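Keeping a Test Tube Rack Tidy When You Are Not a Tidy Person
by Elli Harju

A wooden test tube rack is the bookshelf of the kitchen-table chemist. It looks noble on the day it arrives and it tips you into despair by September. Mine has survived two house moves and my nephew, and these are the habits that got it through.

What you need

A wooden rack with a drilled top bar
Glass test tubes
Food coloring, water, and whatever you plan to drop in
A dropper you don't also use for vanilla
A white table, or a white board laid over the table you have

Step 1. Clear the table. All of it. The mug counts. Push the rack back toward the wall and leave the front of the table for working. Elbows need more room than you think yours do.

Step 2. Look at the holes before you fill anything. Some racks have one size of hole, and some have two sizes taking turns along the bar. If a tube rattles, it's in the wrong hole. If it won't go in, it is also in the wrong hole, and leaning on it is how I came to own a very small dustpan.

Step 3. Fill the tubes partway. A full tube can't be tilted, swirled or carried past a cat. Mix each color in a cup first and pour from there – coloring dropped straight into a narrow tube sulks at the bottom.

Step 4. Lift out one tube at a time. Hold it low on the glass, mouth pointing away from your face and from anybody you like. Tilt it gently and look through the side. Crumbs of solid love to cling to the wall just under the lip, and if you put the tube away like that they'll still be there at Easter.

Step 5. Rinse the crumbs down with a few drops of water, let everything settle, and write down what you see. My friend Slamet Pattinasarany keeps a notebook for this. I keep the backs of envelopes, 24 at last count, and we get along fine.

Step 6. Put the tube back in the hole it came from. Straight down, no twisting, until the rounded end finds its seat in the base.

Step 7. Wipe the table. Lint shows up on white like gossip, and it will end up in your next tube if you let it.

Rack at the back, one tube up close, and plenty of bare table:

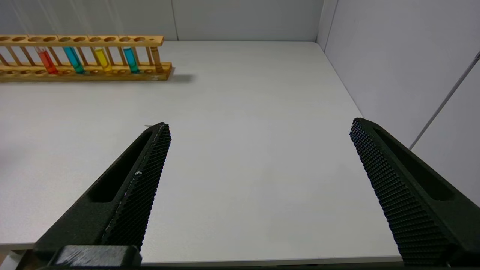
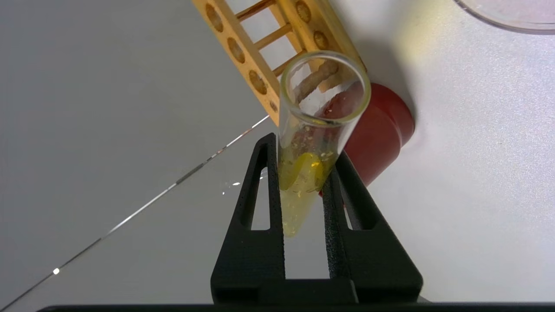
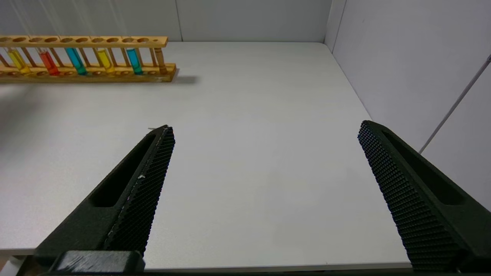
Jalurine Home Workshop, Issue 24, page 2

Washing up comes last. Empty the tubes, run a bottle brush through each one and stand them upside down on a towel overnight. Don't soak the rack. Wood swells, the holes shrink, and you're back to Step 2 with the dustpan. A damp cloth will do, and colored rings in the base can be left alone or sanded off, depending on how often your mother visits.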